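Nolton unit 9, kitchen inspection, July
Inspector: Heino Ramanauskas

Smoke alarm: pass. Tested by button.
Range hood filter: fail. Grease build-up, replace.
Shut-off valve under sink: pass, stiff.
Dishwasher: drawer runs to be checked under load. Serial ends 553.
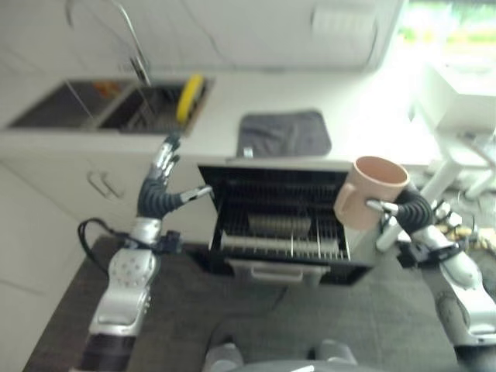

Dishwasher drawer, open. White cabinetry behind.

GFCI outlet: trips at 5 mA, pass.
Extinguisher: tag 1472, gauge in green. Bracket loose, refasten. 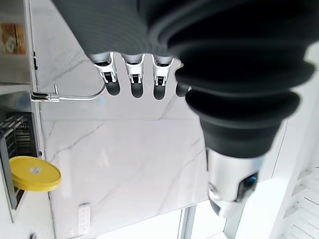 Who signs off the hood filter once it is replaced?
The inspector, at the Friday recheck.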